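19 April 2021

Long one tonight, sorry, hand. I meant to go to bed an hour ago and then I started thinking about laundry.

So! Keith Whitcombe and I finally had it out about the folding. We've been sniping at each other since November over whether a machine is ever going to do chores in an ordinary house, and today at lunch he put his sandwich down and said two years. Two! For a thing that can take a heap out of the dryer and hand you back a stack. I said 20, mostly to be annoying, and then spent the whole afternoon wondering if I believed it.

His case goes like this. Illico already has the arms, the arms are good, Granik got the grip control smooth enough that it'll pick up an egg, and the rest is practice. Show it enough towels and it learns towels. He drew me a curve on the back of the Fuchs invoice (which I need to reprint before Thursday, thanks Keith) and the curve went up very nicely, the way curves do when you draw them yourself.

My case is my mother's laundry room. I grew up in there. There was the dryer that walked across the floor, and the hook where the one good hanger lived, and a basket of odd socks that I think was older than my brother. She'd fold while she was on the phone with the cord stretched clear across the doorway, never looking down, and she'd stop mid-sentence because her thumb had found a wet cuff. Back in the dryer it went. She didn't see the cuff at all. I tried to explain this to Keith and he said "so, sensors," and I ate the rest of his chips.

I will give him this much -- the shop-floor stuff has moved faster than I thought it would. When I started at Produvcombe the sorting bench was four people and a radio, and now the bin work mostly runs itself as long as the parts are hard and come in the shape they're supposed to. A bracket is the same bracket every time. You can be a little off and it doesn't care. I used to be snooty about that and I'm not anymore, I've watched it go all through a late shift without a hiccup and I was grateful, I got to sit down.

But a house! Nothing in a house is the same thing twice. I tried to keep track tonight of what I did between coming in the door and supper, and it was ridiculous. Moved the mail off the stove. Picked up the dog's blanket, shook it, decided it had one more day in it, put it back. Wiped the counter around the toaster and then gave up and moved the toaster. Found the lid to the blue dish inside the other dish. I got to 18 separate little jobs and I hadn't cooked anything yet. Some of them I couldn't even tell you why I did them. How do you write that down for an arm?

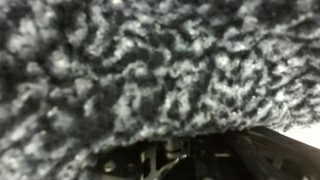 Cloth is the part I keep coming back to, and fluffy cloth worst of all, because it has no outline. A plate has a rim and a box has corners, and those give you a place to start. Take this stuff, all charcoal and gray and white in blotches with no pattern to it, and a fuzzy edge with fibers hanging down right over the metal of the gripper. Where would you say the fabric stops? I'd find it by feel in half a second and I'd be hard put to find it by eye. The colors don't help a bit either, you can't look at a pale patch and a black patch and know whether that's a fold or a shadow or only how the thing was made. Keith says that's just what training is for. Maybe! I'd like to see it find a corner, then find the other corner, then notice it's holding both of them inside out.

Anyway we bet on it. Dinner at the place with the pierogies, loser pays, and the test is one load of my real laundry, fitted sheet included. He tried to get the fitted sheet struck out and I wouldn't budge. I can't fold one either, I roll it up in a ball and shut the closet door on it, but he doesn't need to know that.

What bugs me is that I want him to win. I don't love folding. My wrists hurt by the second load, and Aunt Dee can't do hers at all now, she pays the girl downstairs, and a slow, clumsy machine that did a bad job of it while she was asleep would be fine by her. She said so on Sunday. She said she'd take her towels in a wad if somebody would just carry the wad up the stairs -- and then we were both off on the stairs, that's a whole other thing, I don't think Keith has a curve for stairs.

Need dryer sheets. Call the dentist. The dog's blanket did not have one more day in it.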